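**Mietwaschküche in der Berrada-Passage öffnet wieder**

Die Gemeinschaftswaschküche in der Berrada-Passage nimmt am Dienstag den Betrieb wieder auf. Sie war seit August geschlossen, nachdem ein Rohrbruch im Stockwerk darüber die Decke und einen Teil der Elektrik beschädigt hatte. Betreiber ist weiterhin die Hausverwaltung Cilton.

Nach Angaben der Verwaltung wurden die Leitungen auf 30 Metern Länge ersetzt und die Wände neu verputzt. Die alten Münzautomaten sind ausgebaut. Bezahlt wird künftig mit einer Karte, die im Büro von Cilton gegen 5 Euro Pfand ausgegeben wird. Restguthaben auf den früheren Wertmarken wird dort bis Monatsende gutgeschrieben.

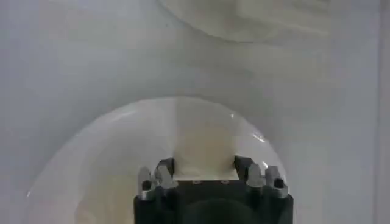 Teurer wird das Waschen trotzdem nicht. »Wir lassen die Preise bis zum Frühjahr, wie sie sind«, sagte Zübeyde Başaran von der Hausverwaltung. Danach werde neu gerechnet -- vor allem die Stromkosten seien schwer abzuschätzen. Für die Trockner gilt wie bisher ein eigener Tarif.

Zur Passage gehören 74 Wohnungen, viele davon ohne Anschluss für eine eigene Waschmaschine. Die Mieter mussten in den vergangenen Wochen auf den Waschsalon Hisis am anderen Ende des Viertels ausweichen. Cilton erstattet pro Haushalt bis zu 100 Euro, wenn Belege vorliegen. Anträge liegen im Büro aus.

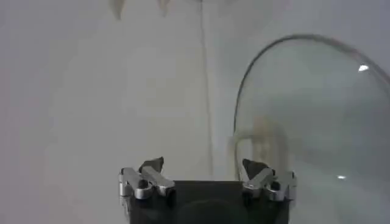

Der Mieter Ismail El Fassi, der die Wiedereröffnung mehrfach angemahnt hatte, begrüßte den Termin, kritisierte aber die Öffnungszeiten. Bisher war die Waschküche bis 22 Uhr zugänglich, nun soll um 20 Uhr Schluss sein. Wer im Schichtdienst arbeite, komme damit kaum zurecht. Başaran verwies auf Beschwerden wegen des Lärms, will die Regelung aber nach der Anlaufzeit überprüfen.

Waschzeiten können ab sofort in die Liste am Eingang eingetragen werden. Am ersten Tag öffnet die Waschküche um 9 Uhr, sonst um 7 Uhr. Der Trockenraum im Hof bleibt vorerst gesperrt, dort fehlt noch eine Tür.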